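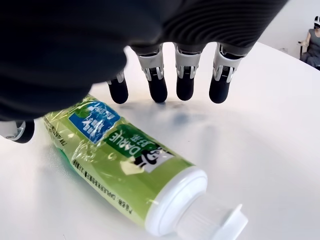
Getting an old cat to swallow a tablet took me 12 goes the first time, and I've got better at it since. Wrap her in a towel and work on a table - mine's white, like the tabletop in the photo, so a spat-out pill is hard to spot. Put a dark cloth down first.
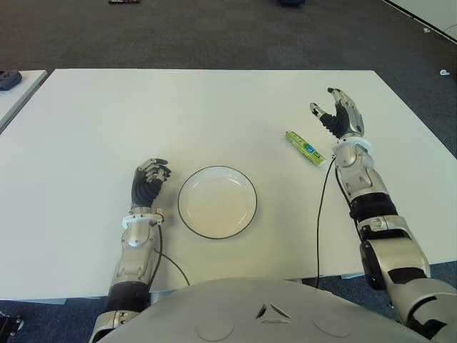
Reading time: 2 min | 76 comments

Tip her head back gently, drop the tablet right at the back of the tongue, then hold her mouth shut and stroke her throat. Nii Ansah at the Laltimthorpe surgery told me to follow it with a little water from a syringe. Wait 30 seconds before you let go, then give her a treat!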